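Trosley Police Station: Walk-Through Checklist, with My Comments
11th June

I do this one every quarter, and every quarter I swear I'll keep the comments short. Last time was March. Same form as before, OK / Fix / Watch, and I've typed my notes underneath so the day shift doesn't have to read my handwriting (you're welcome!).

1. Front lobby

Entry door closes and latches by itself: OK
Floor mats flat, no curled corners: Fix
Public phone works: OK
Emergency exit sign lit: OK

The mat by the records window is curling again. I stood on it, it went flat, I stepped off, up it came. Please order a new one, the heavier kind. The phone is fine, I called dispatch on it and they were very nice about it.

2. Holding area

Door locks and viewing panels: OK
Call button, both cells: Watch
Benches, no loose bolts: OK
Cell check log filled in: Fix

Cell 2's call button works but you have to really lean on it. I'd like Vundum to look at it when they come for the intercom. On the log, there were gaps on the overnight sheet. I know how busy it gets, I worked nights for years, but the initials have to go in at the time of the check and a tidy-up at the end of shift doesn't count.

3. Evidence room

Two-person sign-in: OK
Temperature on the fridge sheet: OK
Shelving anchored to wall: OK
Aisles clear: Fix

Boxes in the aisle again, 14 of them, all waiting on the destruction order. I get it, there's no place to put them, but somebody is going to go over one with their arms full. The Meng shelving we put up in March is holding nicely and I could not get it to wobble, and I did try.

4. Restrooms and wash-up

Hot and cold water at every sink: OK
Soap and paper towels stocked: Watch
Mirrors secure to wall: OK
Drains clear: OK
Walls and tile, clean and sound: Watch

I tugged every mirror, gently, and none of them moved. Soap was low in two places, so whoever has the supply closet key, please top it up before the weekend.

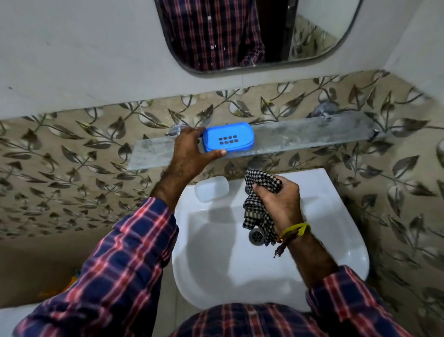 Item 4: mirror and leaf-pattern tile. Wall beside the mirror a little smudged, wipe down.

The drain in the men's locker room, the slow one from last time, is running well now and I've closed that line out. Thank you to whoever finally dealt with it, I never did find out!

5. Sally port and garage

Overhead door reverses on contact: OK
Spill kit sealed and full: Fix
Fire extinguishers, tag in date: OK
Exhaust fan: OK

The spill kit has been opened and about half of it put back. No absorbent pads left at all. If you use it, tell me, I won't be mad, I just need to reorder. The fan is loud but it pulls air fine (I did the tissue test at the grille).

6. Patrol cars

First aid kit complete: Fix
Flares, blanket, cones: OK
Tire tread and pressure: OK
Seat belts, front and back: OK

Car 86 has no gauze and no gloves. Everything else in it was spotless, so somebody loves that car. It's also coming up on its service, with 900 miles to go, so let's book that now and not in a panic later.

7. Generator and alarms

Weekly start logged: OK
Fuel level: OK
Alarm panel clear of faults: Watch

The Plundex panel showed one fault light that cleared when I reset it. I don't love that. If it comes back, write down the time and the zone number before you touch anything.

Follow-up

Every Fix goes on the board in the squad room with a name next to it. The gloves and gauze should be done today. The replacement intercom quote came in at $3,000 and it's sitting with the chief, so please don't ask me, ask upstairs. Anything I missed, leave a note in my tray.

Beryl Sowerby
Building and Fleet Safety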